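Nanness library completes first phase of reading room lighting changes

NANNESS, September 3, 2023 — The Nanness public library has finished the first phase of a lighting program that moves most of its study areas from overhead fluorescent fixtures to a combination of reduced ceiling light and individual desk lamps. The work covers the main reading room and the periodicals room on the ground floor.
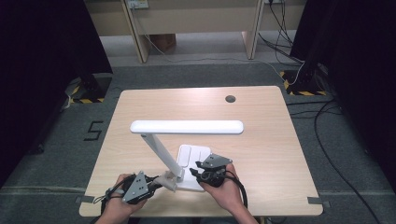
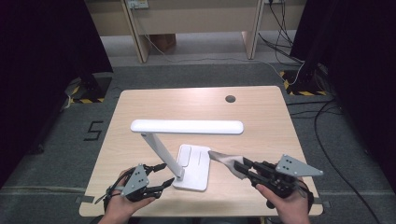
White LED desk lamp on a light wood-grain table.

The main reading room opened in 1954 and was lit for most of its life by rows of ceiling fixtures designed to bring the entire floor to a uniform level. Under the new arrangement, the ceiling supplies a background level of 200 lux, measured at desk height. Additional light for reading and writing comes from lamps at the seats, which readers switch on as needed and switch off when they leave.

The approach is generally called task and ambient lighting. It relies on the fact that illuminance falls off quickly with distance from a small source, so that a low-power lamp placed close to a page can provide the same light on the paper as a much larger fixture mounted on a high ceiling. The reading room ceiling is high enough that a considerable share of the output of the old fixtures fell on walls, the tops of shelves and the floor between tables.

Uchenna Onyeka, the library's building services manager, said the change was first proposed after an electrical inspection found that ballasts in the older fixtures were failing faster than they could be replaced. Matching parts had become difficult to obtain, and several rows had been running with one tube out of two.

"We had reached the point where we were moving working parts from the back of the room to the front," Onyeka said. "Replacing like with like would have meant rewiring the ceiling to keep a lighting level that most people in the room did not need most of the time."

Measurements were taken over six nights in June, after closing, with the old fixtures in operation. Readings at the tables varied widely. Seats directly beneath a row were well above the level recommended in the library's design brief, while seats along the north wall were below it. The same points were measured again after the new ceiling lights were installed, and the spread between the brightest and dimmest seats was much narrower.

The lighting design was prepared by Oyewole, an engineering office in Urnia that has worked on several municipal buildings in the district. Fatima Anozie, the engineer responsible for the project, said the choice of lamp head received more attention than the choice of light source. A long horizontal head spreads light across the width of an open book or a broadsheet page, while a compact round head tends to produce a bright center and a rapid drop toward the margins.

Glare was the second consideration. Anozie said the office tested lamp positions from the seat opposite as well as from the reader's own seat, because a lamp that is comfortable for the person using it can be a nuisance to the person across the table. Glossy paper presents a separate problem. When the light source, the page and the eye line up at matching angles, the surface reflects the lamp directly and print becomes hard to read. Moving the lamp to one side usually removes the reflection.

Color temperature was fixed at a neutral white for the ceiling lights. The design brief called for the ceiling and desk lighting to be close in color, as a visible difference between the two makes white paper look tinted when a page lies partly in one and partly in the other. The brief also set a minimum color rendering value, chiefly for the benefit of readers using maps and botanical prints from the local collection.

Power for the seats is supplied through the floor in the main reading room and from the wall in the periodicals room. Circuits for the desks are separate from those serving the ceiling and are shut off automatically half an hour after closing. Emergency lighting was not altered and remains on its own supply.

The combined lighting load of the two rooms at full use is lower than before, although the library has not yet published a figure for energy consumption. Onyeka said a comparison would be made after a full winter, when the rooms are used after dark for several hours a day. Summer readings would understate both the old consumption and the new, he said, as the south windows provide enough daylight on most afternoons for the ceiling lights to dim to their lowest setting.

Some readers have asked for a higher background level in the aisles, where the spines of books on the bottom shelves are harder to read than before. The library is considering narrow fixtures mounted along the shelving as part of the second phase. That phase covers the upper floor, including the local history collection and the study rooms facing Kundilitz Street, with 290 fixtures to be removed or replaced.

Documents in the local history collection are subject to stricter limits on light exposure, and the design for that area will be handled separately. Bids for the second phase are expected to be invited once the winter readings are complete. The upper floor will remain open during the preparatory survey, with individual rooms closed for short periods as wiring is traced. Notices will be posted at the stair entrance before each closure.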